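Subject: Re: [health-travel] Border test rules from October

> Does anyone know whether the 40 euro test fee still applies to
> people who cross every day for work? The notice at the Olach
> crossing says one thing and the ministry page says another. My
> shift starts at six and I can't pay that twice a week.

The fee still applies, but not to daily commuters. The amended order exempts anyone who works within 29 kilometers of the border and can show a letter from the employer. The notice at Olach is the old one. They were supposed to replace it when the order was signed.

The letter has to name the workplace and the normal hours. It does not need a stamp. A colleague at Boychuk was turned back over a missing stamp and got an apology by email two days later, so print the order and keep it in the car. Page four is the one you want.
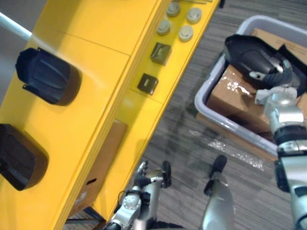
The bigger question for me is what happens to the recovery certificates. The draft that went to parliament accepts a positive test up to 200 days old, and the health committee wants to cut that. Around 3530 people in the Trilia district hold one now, and most of them have put off a second dose on the strength of it. If the period is shortened without notice they lose the right to cross overnight. I work at Plultis, on the floor with the yellow station and its black holders, and plenty of people on my shift live on the other side. They were told in writing that the certificate was good until spring.

I have written to our member of parliament asking for a transition period - a month would do. If others want to sign, send me your name and town off list before the second reading. I'll forward the reply when I get one.

Please don't copy the full digest when you answer.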